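3.2 Superfície de trabalho e disposição dos objetos

O estudo decorreu numa sala de Tanora usada habitualmente para ensaios de organização doméstica. Interessava-nos o momento em que a mesa deixa de ser local de refeição e passa a ser local de arrumação, fase que Thampi e Baudry designam por "intervalo de mesa". Na literatura anterior, este intervalo é quase sempre tratado em conjunto com a lavagem da loiça, o que torna difícil separar o tempo gasto a decidir do tempo gasto a transportar.

Optou-se por um tampo branco e liso. Nos ensaios preliminares de Billport, realizados em abril, a mesa tinha um padrão de veios e vários participantes referiram que os objetos pequenos lhes passavam despercebidos. O tampo liso reduziu estas queixas, embora tenha introduzido outra: alguns participantes acharam a superfície demasiado clara sob luz direta. 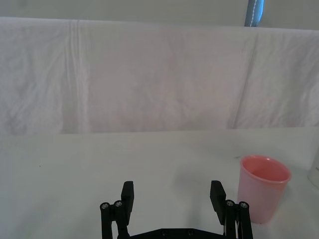

Manteve-se o mesmo fundo em todas as sessões, para que a parede não servisse de referência para a posição dos objetos. As indicações dadas aos participantes foram curtas e iguais para todos: deixar a mesa como a deixariam em casa no fim de um lanche. Não se indicou onde guardar cada peça nem por que ordem. As perguntas feitas durante a tarefa foram respondidas com a repetição da instrução inicial.

Registaram-se 1366 deslocações de objetos, das quais 435 disseram respeito a copos. Considerou-se deslocação qualquer mudança de posição em que a peça perdesse contacto com o tampo; os empurrões e as rotações no mesmo lugar foram anotados à parte e não entram nestes totais. A codificação foi feita por Geetha Panicker e Anatole Jacquet, de forma independente, e os casos de desacordo foram decididos por Gilles Lacroix.

O copo foi a peça que mais vezes mudou de lugar sem sair da mesa. Os participantes afastavam-no para libertar espaço, voltavam a aproximá-lo e só depois o levavam. Este comportamento não se verificou com os pratos, que tendiam a ser empilhados logo no início. Uma explicação possível é a de que um copo de pé ocupa pouca área e tolera ser adiado. Outra, sugerida pelas entrevistas, é a de que o copo continua a ser visto como estando em uso mesmo depois de esvaziado.

A Figura 2 mostra o copo cor-de-rosa pousado na mesa, de boca para cima. O bordo é enrolado e a boca é mais larga do que a base.

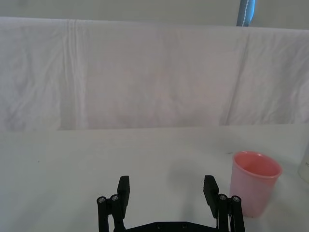

Figura 2. Copo de plástico cor-de-rosa sobre a mesa.

3.3 Critérios de conclusão da tarefa

A tarefa foi dada por concluída quando o participante o declarava em voz alta. Um critério baseado no estado da mesa, como o do protocolo Dumaron, foi posto de lado após 2 sessões de teste, por obrigar o observador a decidir se um objeto deixado no tampo estava arrumado ou esquecido. Em 3 sessões o participante retomou a arrumação depois da declaração; o tempo adicional foi registado mas não incluído na análise principal.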